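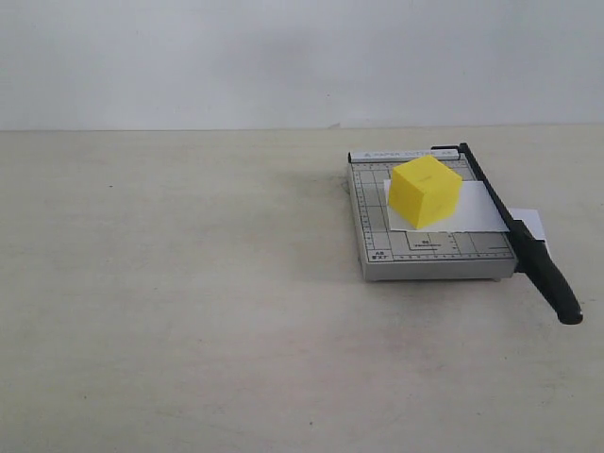

Figure 1. Compact A5 paper cutter with a sheet on the cutting surface.

3.2 Alignment of loose sheets on small-format cutters

The preceding section dealt with the condition of the blade. This section considers the placing of the sheet before the cut is made, which the Trudarex study treated as a separate source of error. Desktop cutters of the A5 class are widely used in school offices, parish archives and small print rooms to prepare cards, labels and interleaving sheets. They take up little room, and they are often used by staff who have had no training in finishing work. The quality of the cut therefore depends to a large degree on what the printed board tells the user and on how closely the user reads it.

The board of the cutter in Figure 1 carries a measuring grid in which zones for standard paper sizes are marked. A5 and 5"x7" share one printed label in the lower left corner, and B6 has its own outlined rectangle near the lower middle. A ruler scale runs down the left side. Layouts of this type offer the user more than one way to place a sheet. The sheet may be set to a size outline, to a line of the grid, or to the tick marks alone, and the three methods do not always lead to the same result when the sheet is larger or smaller than the sizes named on the board.

Work was carried out in the Denel workroom on plain white sheets of Pan stock, supplied by Plodon in a single delivery. Thirty office staff took part. Each was given a written order stating the finished size and the edge to be trimmed, and each was left to choose a method of alignment. No instruction was given on the use of the grid. A total of 1,480 sheets were issued. Seven were withdrawn before measurement on account of creasing. Of those measured, 277 fell outside the limit set in Section 2 for squareness or for finished width, and these were put aside for closer inspection.

The rejected sheets were sorted according to the fault found. The most common fault was a cut that was straight in itself but stood at a slight angle to the opposite edge. Such a cut is produced when the sheet is turned a little on the board before the blade comes down. It is difficult to notice on a single sheet and becomes plain only when several are stacked and squared up. The second fault was an error in width, in most cases one small division of the scale, where the user had read the wrong side of a tick mark. Torn or ragged edges were few and are discussed with the blade results.

Users who relied on the printed size outlines worked faster than those who read the ruler, and their sheets were more even from one to the next. They did less well when the order called for a size that was not printed on the board. Several then placed the sheet by eye between two outlines. Users who preferred the ruler were slower at the start of each order, but the change from a printed size to an unprinted one made little difference to their results.

The effect of overhang was of particular interest. A sheet that is longer than the board will hide part of the scale the user wishes to read, and its free end may drop over the side and pull the remainder out of position.

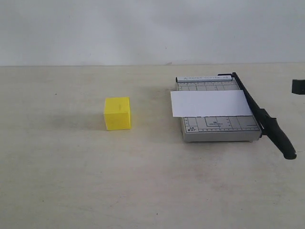

Page last changed: 22/11/2019

With the sheet placed horizontally across the base, as in the second photograph, the paper covers the middle band of the grid and extends slightly past the left edge of the board. The ruler lines along the bottom edge and the size markings in the lower part of the board remain in view, and the user can set the near edge of the paper by them. The left edge, however, lies beyond the printed area, and its distance from the blade has to be found by other means. Some staff made a light pencil mark on the paper before placing it. Others moved the sheet until the waste strip looked correct in width, and this second practice accounted for a large share of the width errors noted above.

A short overhang did little harm where the cutter stood on a flat table with clear space to the left. A longer one needed support. In the July session, several users laid a pad of scrap paper beside the cutter to bring the free end of the sheet up to the height of the board -- a simple measure that had not been suggested to them. Their sheets were among the squarest in the series. The number of users who did this was too small for a firm conclusion to be drawn, and the point should be tested again with the height of the pad controlled.

The handling of the sheet during the stroke was also recorded. Most users held the paper with the flat of the left hand and worked the blade arm with the right. Where only the fingertips were used, the paper tended to creep toward the blade as the arm came down, and the far end of the cut drifted. Left-handed users reported that the fixed position of the arm obliged them to cross the body with one hand or to turn the cutter on the table. In either case they found the small numerals harder to read, and two of them asked for a printed guide that could be read from more than one side.

On the basis of these results, it is recommended that written orders for small-format work state the edge against which the sheet is to be placed as well as the finished size. Where the size is not printed on the board, a trial sheet should be cut and measured before the order is begun. It is further recommended that one method of alignment be kept throughout an order. Several of the sets with the widest spread came from users who had started with the outlines and changed to the ruler partway through, and the point of change could be seen in the stack -- in one set as a distinct step.

The present results apply to single sheets only. Small stacks behave differently under the blade and are taken up in Section 3.3, together with the question of clamping.

Copyright Trudarex Study, Denel | Contact the editors | Back to top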